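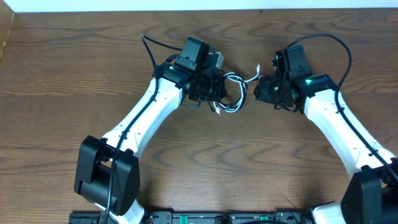 **食卓の天板、オイルの塗り直しで悩んでいます**

投稿者:kinome_82

中古で買ったテーブルの天板を自分で塗り直そうと思っています。前の持ち主がオイル仕上げだと言っていましたが、樹種は聞きそびれました。茶色の地に濃いめの木目がだいたい横方向に走っていて、ところどころ波打つような、山形の模様になっています。気になっているのは、去年の11月ごろから水をこぼすとすぐ染みるようになったことです。輪染みは拭けば翌日には薄くなりますが、触るとカサカサします。

候補は次のとおりです。

- Grorano のハードワックスオイル(ホームセンターで3,000円)
- Hirau の植物オイル(乾きが遅いらしい)
- いっそウレタン塗装にする

子どもが宿題をしたり、鍋を置いたりする普通の食卓です。経験のある方、どれがいいか教えてください。

---

**返信 1** 投稿者:nuka_bukuro

Hirau を7年使っています。乾きは確かに遅いです。うちは北側の部屋なので、冬は触れるようになるまで丸二日、物を置くのは一週間待ちます。その代わり塗るのは簡単で、ムラになってもあとから布でのばせます。

山形の模様が出ているなら板目でしょうから、そこは濃く見えやすいです。塗る前に水拭きしてみると、仕上がりの色がだいたい分かります。

---

**返信 2** 投稿者:tansu_no_ura

食卓ならウレタンを勧めます。オイルは結局、毎年やることになります。最初の年は楽しいですが、三年目から面倒になって放置し、今のスレ主さんの状態になります。うちがそうでした。

今はウレタンにして、手入れは台布巾だけです。熱い鍋だけは鍋敷きを使っています。

---

**返信 3** 投稿者:nuka_bukuro

>>返信 2

ウレタンは傷が入って剥げてきたときが大変です。部分補修ができないので、全面を剥がすことになります。オイルなら傷んだところだけ研いで塗れます。年に一回といっても、うちのは作業自体は三十分です。

---

**返信 4** 投稿者:tansu_no_ura

三十分というのは塗る時間だけですよね。上の物をどかして、拭いて、研いで、粉を取って、塗って、乾くまで食事を別の場所でする。これを全部入れると週末がつぶれます。家族がいるとそこが一番の問題です。

---

**返信 5** 投稿者:kinome_82

ありがとうございます。家族四人なので、テーブルが一週間使えないのは厳しいです。二日くらいなら何とかなります。

もう一つ質問です。研磨は何番から始めればいいでしょうか。手元には240番しかありません。

---

**返信 6** 投稿者:Reto Plattner

家具の修理を仕事にしています。日本語が変だったらすみません。

前の仕上げが本当にオイルかどうか、先に確認してください。裏側の目立たない所に水を一滴置いて、十分待ちます。染みて色が濃くなればオイルか無塗装、玉のまま残れば何か塗膜がある可能性が高いです。表は摩耗しているので、表だけで判断しないほうがいいです。塗膜が残っているところにオイルを塗っても入らず、べたつきます。

オイルだった場合、240番から始めて構いません。輪染みが消えないときだけ180番に下げます。必ず木目に沿って動かしてください。直角に研ぐと、塗った後に傷が白く浮きます。

電動サンダーを使うなら、もし突板だと薄いので、すぐ下地が出ます。天板の木口を見て、表の木目が木口まで続いているか確かめてください。

---

**返信 7** 投稿者:moku_moku

Grorano を使いました。うちの場合は翌日には使えました。ただ、においは三日ほど残ったので、窓を開けられる季節がいいです。

失敗したのは塗りすぎたことです。容器に「薄く」と書いてあるのに、早く終わらせたくて厚く塗りました。拭き取りが足りない所だけテカテカになって、結局研ぎ直しました。500番で軽くならしてから、もう一回薄く塗って直っています。

---

**返信 8** 投稿者:nuka_bukuro

拭き取りに使った布の始末は気をつけてください。植物油のついた布を丸めて置いておくと自然発火することがあります。水に浸してから捨てるのが基本です。Hirau に限らず、乾性油のものは全部同じです。

---

**返信 9** 投稿者:tansu_no_ura

それは大事ですね。そこだけは同意します。食卓にオイルという点は変わらず反対です。

---

**返信 10** 投稿者:hako_zume

横からすみません。Dabbas のワックスを上から重ねている人はいますか。オイルだけより水をはじくと店で言われたのですが、輪染みに効くのかが知りたいです。

---

**返信 11** 投稿者:moku_moku

>>返信 10

最初の二か月ほどはよくはじきます。そのあとは普通です。熱いカップを置くと白く跡が残ったので、うちの食卓ではやめて、棚に使っています。

---

**返信 12** 投稿者:kinome_82

裏側に水を垂らしてみました。十分で染みて濃くなったので、Reto Plattner さんの基準だとオイルか無塗装のようです。木口も確認しました。表の木目がそのまま続いているので無垢だと思います。

Grorano で行きます。ウレタンは、今回だめだったら次に考えます。180番を一枚買い足して、まず裏の角で試してみます。

---

**返信 13** 投稿者:Reto Plattner

裏で試すのはいい方法です。一回塗って一晩置き、手で触って引っかかりがあれば、細かい番手で軽くなでてから二回目です。それから、表だけ塗ると反ることがあります。裏も一回は塗ってください。

---

**返信 14** 投稿者:kinome_82

裏も塗るのは考えていませんでした。缶の量が足りるか確認してから始めます。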